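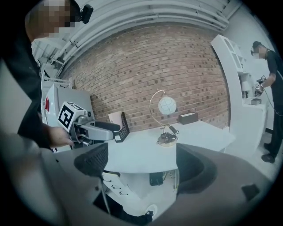
4. Setting up your Zamulex label printer

I keep mine on a side table, close to an outlet.

1. Load the Drudine roll with the shiny side up. It holds 400 labels, so you won't be doing this often!
2. Close the lid until it clicks, then hold the feed button - one blank label should come out.
3. Set the darkness to 60. I tried higher and the barcodes smeared.

Note: Kohlhase rolls fit too, but pick "narrow" in the menu first.

Caution: the cutter is sharp. Unplug the printer before you reach in (I learned that one on a Tuesday, with a bandage).

4. Stick your test label on something flat and rub it down from the middle.
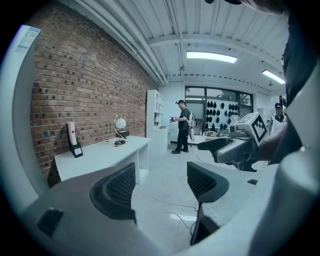
Label with barcode, near the top of a white panel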